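Flilstead open day, Sunday - can the robots do the washing up yet?

Quick notes before I forget it all. Got there late, car park full, went straight to the mug table.
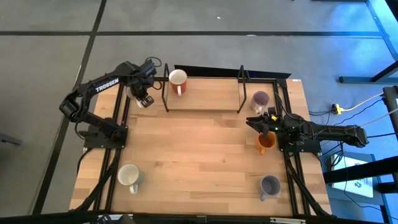
The mug table

Two black arms, one each side, TROSSEN printed on the one on the left. Six mugs and a little rack with a wooden shelf. Job is to get the mugs up on the shelf. Sounds like nothing. Red-brown one was up there already when I got to the front, orange one next in line on the right.

Anitha Murthy was running it. Asked her how long for the lot, she said 124 seconds on a good go. I could do it in ten with a baby on my hip. She laughed and said yes but you get bored. Fair enough.

Handles are the hard bit apparently. If one points the wrong way the arm has to come at it from a diffrent side, and that's where it goes slow. One grip slipped while I was stood there, mug fine, small cheer from the back.

Folding, upstairs

Tea towels only. No shirts, I asked. Queue of 27 so I saw two folds and gave up. First one lovely, second one a sort of parcel.

Shop floor talk

Rokeya Khondokar, 40 minutes, on shelf filling at the Gradville shop. Tins yes, crisps no, anything in a bag still done by people. Best talk of the day and hardly anyone in it. She thinks night shifts first, tins and bottles, then we'll see. Didnt catch the name of the shop system.

Tea was £2, bring change. Next one is in December, going again if they've got past tea towels.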